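Planning and Paying for Lab Automation
Unit 3 handout: Budgeting for a two-arm tabletop cell

Please read this before you start on your group's spreadsheet. I know it is longer than the last one, and I did try to trim it, but every year the same costs get left out and every year I wish I had written them down sooner.

Where we left off

Last time we talked about the quote from the seller, and how it is written to answer one question only: what does the arm cost? Your budget has to answer a much bigger one, namely what it costs to have the arm doing useful work on a table in your building, next month and two years from now. For the running case we are using the Litidholm teaching lab, which wants a pair of small arms for handling light everyday items. The lab has a quote from Widmer for the arms and a separate one from Gunero for grippers and spare fingers. Both quotes are in the course folder. Keep them open while you read.

One arm or two?

Start with the work and let the shopping list come second. If the job is to pick up a paper cup and set it down somewhere else, one arm will usually do, and you can save yourself a good deal of money and floor space. If the job needs one hand to steady a thing while the other does something to it, you are in two-arm territory, and the second arm is more than a second line on the order. It brings its own gripper, its own cables, its own power, and quite a lot of extra setup time, as the two arms must share a space without bumping into each other.

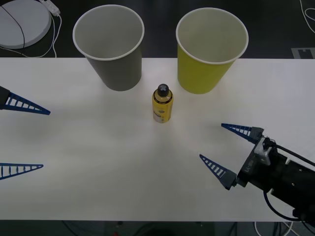 Cables deserve a line of their own in your spreadsheet, and I say this with some feeling! Power strips, longer leads, clips, covers for any run that crosses a walkway - each one is cheap, and together they can eat the money you had set aside for something else. Draw the table on paper first, mark where the outlets are, and measure the runs along the floor and not through the air. Then order a little extra.

Fingers and other parts that wear

Treat gripper fingers the way you would treat tires on a car. They bend, they get pinched, they lose their grip over time, and somebody will sooner or later drive one straight into the tabletop. For the Litidholm case, plan on 3 spare sets in the first year, and put them in the running costs, well away from the purchase price. If your funding body pays for equipment but won't pay for supplies (many are like this, so do check), you need to know that now, while you can still ask the seller to bundle the spares into the main order.

Test items count too. Cups and small bottles cost next to nothing, but they get crushed and scuffed, and a batch you can't match later will spoil a comparison between the spring and fall results. Buy a carton of 50 cups at the start and label the box.

Time is money, so write it down

The Memunton project, which some of you read about in Unit 2, had a perfectly sound purchase budget and no hours at all for setup. In your own plan, allow 24 staff hours for mounting, wiring, software, and the first safety check, and price those hours at the real pay rate. Training for new users goes on a separate line, and it comes back every term.

For your group

Build a budget for the Litidholm lab with purchase, setup, and yearly running costs on separate tabs. Show one version with a single arm and one with two, and write a short paragraph saying which you would choose and what work it would let the lab do. If you have to guess a price, mark the cell in yellow and say where the guess came from. Drafts are due in March, before the break, and I am happy to look at a rough one earlier if you bring it by.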